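# Low office cabinet

A **low office cabinet** (also *half-height cupboard* or, in some catalogues, *sideboard cabinet*) is a piece of storage furniture used in offices, usually with hinged doors and one inside shelf. Its top stays near the height of a desk, so it can stand beside a row of desks or along a corridor without closing the view across the room. The main thing kept in it is paper, in ring binders and lever arch files.

## Construction

Most low cabinets are made of wood-based board with a beech, oak or white surface. The body has two sides, a top, a bottom, a back panel and a plinth. The plinth lifts the lowest shelf above the floor and protects the doors from vacuum cleaners and shoes. Many models have adjustable feet behind or under it, which are needed where the floor is not level.

The shelf divides the inside into two bays. A bay for standing A4 binders needs a clear height a little over 32 centimetres, and when the shelf is fixed lower than this, binders must lie flat. A hole in the back panel lets a cable pass, for example when a printer or a router is placed inside.

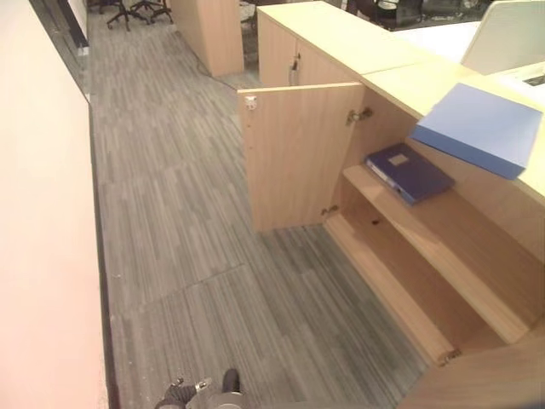 Doors are hung on concealed hinges, normally two for each door at this height. The hinge has screws for adjusting the door sideways and in depth, and a door that rubs on its neighbour can often be corrected with a screwdriver only. Where a cabinet stands on a passage, the width of the open door should be added to the depth of the body when the plan is drawn. Beatrice Mosoti, in her handbook for office managers, recommends that doors facing an aisle are closed after each use, also when the person will come back soon.

## Use

Binders may be stored standing, with the spine to the front, or lying in small piles. Standing is preferred for papers in daily use, as one binder can be taken out without moving the others. Lying is kinder to binders that are only partly full, whose sheets otherwise sink and bend at the lower corner. Colour is frequently used for sorting, with one colour for each year or each department. Pale labels are easier to read on dark covers, but they become loose with age and need to be replaced.

The top is commonly used as a place to put a binder down while the doors are open.

## Makers and variants

The firm Baran sold a two-door model under the name Clusmont, with a listed load of 20 kilograms for the shelf. Its later version, the Hudach, received a lock and a thicker top. In the office building at Drendedau, 82 of these cabinets were installed in one April, in rows between the desks and the passages. Imani Mabula, who planned the rooms, wrote that the rows replaced an archive of 359 binders in the basement and made it quicker to find a file.

## See also

- Filing cabinet
- Desk pedestal
- Ring binder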